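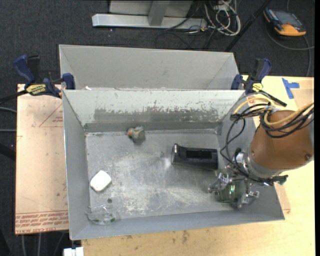
Page last changed: Tuesday, April 21, 2026

Search this newsletter
Go
All issues

The bin at the end of the bench

Every workshop has a place where things go when someone can't face deciding about them. Ours is a grey metal bin, and it has been taking in strays since September. The bottom is scuffed cloudy and the back wall has been scratched half to death, which tells you how much decisive sorting goes on at Hudeck.

The current residents are a modest lot. There is a long black plastic thing with a recess along the top that I have heard called, with total confidence, a cover, a housing and "the bit off the other one". There is a white object with nice rounded corners, which everyone agrees is too good to throw away and which has been too good to throw away for months. Something green and see-through has its admirers. The crumpled clear plastic in the corner has none, yet there it lies, drawing its pension.

And then the small grey-brown item with the orange end. I asked at tea break. Damián Zapata thinks it came with the Fustness order. Javiera Figueroa thinks Damián says that about everything, and she has the Fustness delivery note – 2111, for those who enjoy paperwork – on which no such item appears.

So, a clear-out. The rules, as agreed after a discussion that felt longer than it was:

If you know what it is, put it where it lives. If you only think you know what it is, ask. If you have been keeping it in case, you have until the end of the week to name the case. Wrappers are rubbish and always were. The second bin, behind the first, is for sorted things and must not become the first bin's country house.

Anything unclaimed goes on the shelf outside room 245 with a label, where it may be adopted. Last time a perfectly good bracket went that way and came back to us inside a fortnight, in the bin, without its label. I name no names, mainly for want of evidence.

Javiera has offered to do the final sweep and is not known for sentiment. If the white thing is yours, I would move quickly.

Comments (3)

baranauskienė_fan: The black one is a cover. I will not be taking questions.

Damián Z.: It WAS in the Fustness order. They don't list everything.

Cavasum Pete: Can I have the green one if it's going? No reason.

We use cookies to remember that you have seen this notice. Accept / Manage choices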